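Madigan Looper User Guide
Section 4: Recording your first loop

Before you begin, the pedal must be connected as explained in Section 3, and the guitar or microphone must be plugged into the socket marked IN A. If you sing and play together, put the microphone in IN B. Both inputs are recorded on the same layer.

4.1 Setting the input level

1. Turn both GAIN knobs fully to the left.
2. Switch on the pedal and wait until the ring light is steady white.
3. Play the loudest part of your song. Do not play softly for this step, even if it is late and the neighbours are home.
4. Turn GAIN A slowly to the right until the ring shows yellow at the loudest notes, then turn it back a little.
5. Repeat with GAIN B for the voice.

Note: A nylon-string guitar with a passive pickup needs more gain than a steel-string guitar. If the ring never becomes yellow, set the PAD switch to OFF.

CAUTION: Do not connect a speaker output of an amplifier to IN A or IN B. This will damage the pedal and is not covered by the warranty.

4.2 Recording the first layer

1. Press the left footswitch once. The ring turns red and recording starts at the first note you play, not at the moment of pressing.
2. Play your phrase. The longest possible phrase is about 12 minutes.
3. Press the left footswitch again exactly on the first beat of the next bar. The loop begins to play and the ring turns green.

If the loop has a small jump at the end, you pressed too early or too late. Hold the right footswitch for 2 seconds to clear it, and try again. Most people need some practice with this – a slow fingerpicked pattern is easier to close than a strummed one.

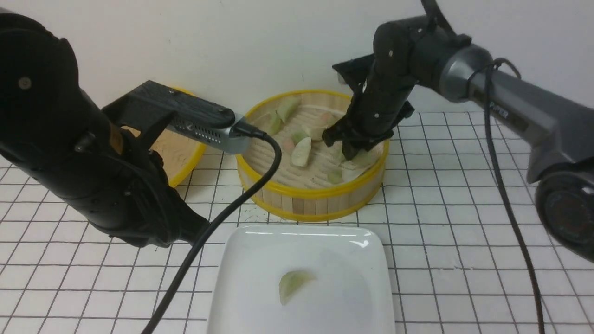

Two arms over a gridded tabletop, with a white wall behind.

4.3 Adding more layers

1. While the loop is playing, press the left footswitch. The ring turns orange.
2. Sing a harmony or play a second part. You can continue for as many rounds as you like.
3. Press the left footswitch to stop adding. The loop continues to play.
4. To remove the last layer, press the right footswitch once. Press it again to bring the layer back.

Note: Every layer makes the total sound louder. Lower the LOOP knob a little after the third or fourth layer so that your live voice stays in front.

4.4 Saving the loop

1. Stop the loop with the right footswitch (press twice quickly).
2. Turn the MEMORY dial to a free colour.
3. Hold both footswitches until the ring blinks blue.

CAUTION: Do not unplug the power supply while the ring is blinking blue. The loop can be lost, and also the other loops in the same memory colour.

To use a saved loop on stage, continue with Section 5.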